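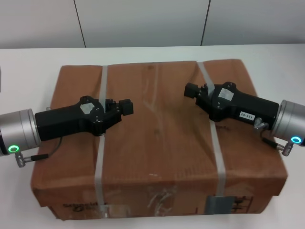
Photo: Golshifteh Hassanpour / Skeltalham Museum of Paper and Packing

Print this page E-mail this page

Search the Young Readers' Library Enter a word Go

How Cardboard Is Made, and What Makes It Strong

Cardboard is found in almost every home, school, and store. It carries books, shoes, fruit, and furniture from one place to another. Although it is made of paper, a good cardboard box can hold a heavy load.

What is inside the wall of a box?

The material used for most brown boxes is called corrugated board. The word "corrugated" means "folded into waves." If you look closely at the cut edge of a piece of corrugated board, you will see three layers. The two outer layers are flat sheets called liners. Between them is a wavy sheet called the medium. Each wave is known as a flute.

The flutes work like a row of tiny arches. Builders have used arches in bridges for a very long time, for an arch passes weight down through its sides. The flutes also hold air, and this gives the board a soft cushion that helps protect the things packed inside.

Where does the paper come from?

Paper is made from very small threads called fibers. The fibers in brown board usually come from wood or from old boxes. At a paper mill, they are mixed with a large amount of water until they form a thick soup called pulp. The pulp is spread over a moving screen. Water drains away, and the fibers settle together in a thin, flat mat. Heavy rollers press the mat, and heated rollers dry it.

The brown color is the natural color of fibers that have not been bleached.

How are the waves made?

The paper then travels to a machine called a corrugator. Steam softens the middle sheet, and two rollers with ridges press it into waves. Glue made from starch is placed on the tips of the waves, and the liners are joined to each side. Starch is also found in corn and potatoes. The finished board is cut, creased, and folded into boxes.

Why do boxes become weak?

Water is the greatest enemy of cardboard. It loosens the fibers and softens the glue. Boxes should be stored indoors, away from damp floors. A box may also lose strength each time it is bent or crushed, as flattened flutes cannot spring all the way back.

Try it yourself

You will need two sheets of paper, two stacks of books of equal height, and some coins.

Lay one flat sheet across the gap between the stacks. Place coins on it, one at a time, until it falls. Fold the second sheet back and forth like a fan, with each fold as wide as your finger. Set it across the same gap, with the folds running from one stack to the other, and repeat the test. Write down both results.

Words to know

Fiber: a very thin thread of plant material.
Flute: one wave in the middle layer of corrugated board.
Liner: a flat outer layer.
Pulp: fibers mixed with water.

Page reviewed 2025-09-03

Print this page E-mail this page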